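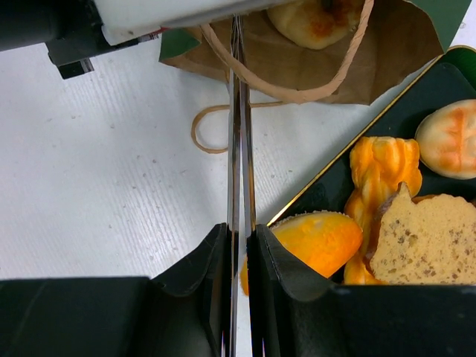 The Bench Mark at Bemen

The line from Lukon to Bemen follows the old rail grade and is leveled every ten years. It starts at a brass bolt in the foundation of the Lukon post office and ends at a brass bolt in the north pier of the Bemen bridge. The published height of the Bemen bolt was 2,099 feet, followed by three decimals. Zulkifli Ngau had run the line in November with one assistant and had come out 39 millimeters low.

The office worked in feet on paper and in millimeters in the field. This had been noted as a defect in every annual review and had never been fixed.

The allowable error on a line of that length was 25 millimeters. Ngau checked his arithmetic, then the calibration sheet for the rods, then the arithmetic on the calibration sheet. He ran the line back the other way, Bemen to Lukon, in cold weather with short sights. The return run agreed with the first to within four millimeters. By the rules the work was now good. The result was still not acceptable, as it said that a bridge pier had gone down or that a post office had come up.

He reported this to Gisela Petersen, who ran the section.

"Which one moved?" she asked.

"Leveling doesn't say. It gives the difference."

"What does the office copy of the last run say?"

"It closes perfectly."

"How perfectly?"

"Zero," Ngau said.

Petersen had spent a long time in the section and had never seen a line close at zero. She had seen two millimeters once, on a short loop around a parking lot. She asked for the field books. The office copy had been typed from books kept by Kristóf Győri, who had retired to Poto and did not answer his phone. The books were supposed to be in the store room at Lukon, in a cabinet whose key was kept in a second cabinet. The second cabinet was locked.

A locksmith was requested on the form for minor works. While the form was being approved, Ngau tested his instrument on the flat ground behind the depot. It was a Sleiman automatic level, older than he was, with a compensator that clicked when tilted. He set up halfway between two pegs and read both rods, then set up close to one peg and read both again. The line of sight was true to a fraction of a millimeter. He entered this in the book and signed it. He had hoped to find something wrong with the instrument. An instrument could be sent away.

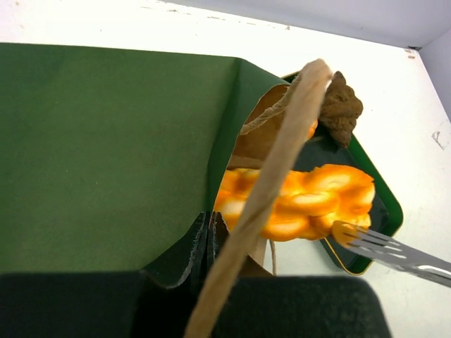 LUKON, January 8, 2024

To: G. Petersen, Section Head
From: Z. Ngau
Re: Field books, Lukon to Bemen, previous run

The cabinet has been opened. The books are complete and in good condition except for the last one, which has been wet and dried flat. All pages can be read.

The setups are numbered in order. Rod readings are in ink. Corrections are struck through once and initialed, as required. I recomputed the line from the raw readings and did not use the running totals. From the Lukon bolt to the turning point at the quarry gate, my figures and Mr. Győri's are the same. After the quarry gate they are not. His readings there are as good as before, but the totals have been adjusted at each setup by a small amount, always in the same direction. The adjustments are not initialed. They add up to 31 millimeters at the bridge.

If they are taken out, the previous run also came in low. The pier was already down by 31 millimeters at that time, and it has gone down a further eight.

I have not discussed this with the bridge office. I request instructions.

Petersen read the memo twice and put it in her desk. She then took it out and stamped it with the date received, so that it existed. The instruction she gave was verbal. Someone was to drive to Poto and ask Győri why.

Ngau asked to be excused on the grounds that Győri had trained him. Lama Sfeir was sent. She had joined the section from drainage and had never met the man.

The road to Poto climbs out of the valley and passes a summit marked 2,799 feet on a painted sign. Sfeir knew from the catalog that the sign was wrong by eleven feet. The highway department had been told. She had lunch in the car at the summit and wrote her questions on a pad, in order of importance. Then she crossed out the first one, which was whether he had done it.

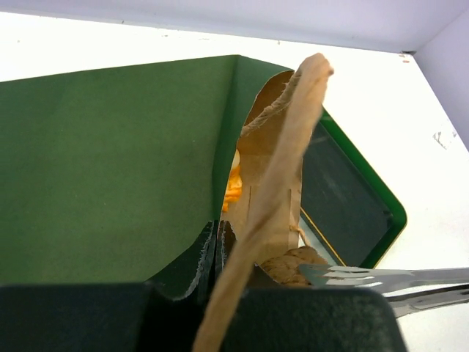 Győri explained the closure without being asked to sit down or to sit anyone else down. He had come to the bridge at dusk, he said, and the last sight had been read by flashlight. When he worked up the book that night he was 31 low. He assumed a blunder past the quarry gate, where the ground was soft and a turning plate could settle between the back sight and the fore sight. A plate that settles makes the line come out wrong by a little each time, always in the same direction. So he spread the correction over those setups. On the kitchen table a brown paper bag stood open in the fold of a sheet of dark green paper, its rim torn and curling, and he spoke mostly to that. He had meant to rerun the section in spring. In spring the budget went to the coast line, and the typed copy had already gone out.

"You could have left it open," Sfeir said. "Thirty-one millimeters, no closure, rerun required."

"I could have."

"Did the plate settle?"

"I wrote the soil down at every setup. Read it."

She had read it. After the quarry gate the remarks column said gravel, gravel, gravel, rock, gravel, and at the bridge approach it said paved.

"There isn't any soft ground," she said.

"No," Győri said. "I saw that about a year later."

He asked who had run the line this time. She told him. He asked what Ngau had got, and she told him that too, though she had not been authorized to. Győri worked the subtraction in his head and said eight. Then he asked whether the eight had been checked by a return run, and over what sight lengths, and in what temperature. Her answers seemed to satisfy him. He wrote a statement of one page in a clear hand, corrected one word, struck it through once and initialed it.

Sfeir drove back in the dark. Petersen forwarded the statement, the memo and both sets of computations to the bridge office, with a cover note recommending that the pier be inspected below the waterline and that the published height be withdrawn. The bridge office replied that it had its own monitoring. Its monitoring was a level line run from a bolt in the south pier. Petersen asked where the height of the south bolt had come from. The answer took nine days. It had been carried across the deck from the north bolt.

The bridge was closed to trucks on the following morning and to everything else by the evening. The local paper ran it on an inside page.
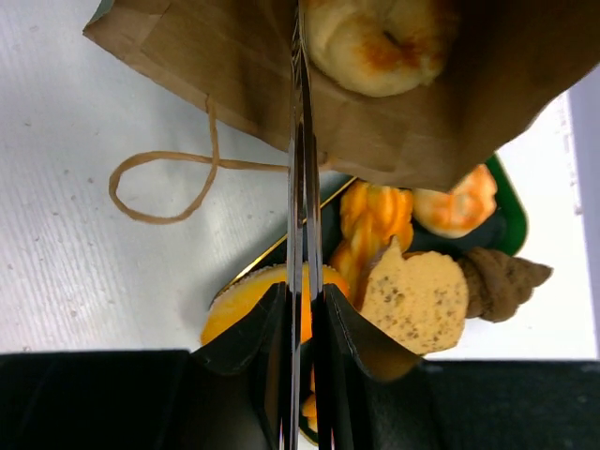

By Mariann Dudás

BEMEN BRIDGE SHUT FOR CHECKS. Drivers between Bemen and the east bank face a long detour by way of Poto while engineers look at the bridge's north pier. A spokesman said there was no cause for alarm and that the closure was routine. He said the problem had been found through regular measurement and that the system had worked as intended. He could not say when the bridge would open again. The bakery on the east approach said deliveries would continue by the upper road.

Ngau cut the article out and placed it in the current field book, between the last page of readings and the back cover. Petersen told him that loose items were not permitted in field books. He pasted it in.

The divers found a hollow under the upstream corner of the footing. It was filled with grout, and the bridge reopened to cars with a lower weight limit posted at each end. The catalog entry for the north bolt was marked "disturbed, do not use." A new bolt was needed, on bedrock, and Ngau chose a ledge above the quarry gate, where the remarks column had said rock.

Sfeir held the rod for the first run to it. The line came out three millimeters off between the forward and the return. Ngau wrote down three.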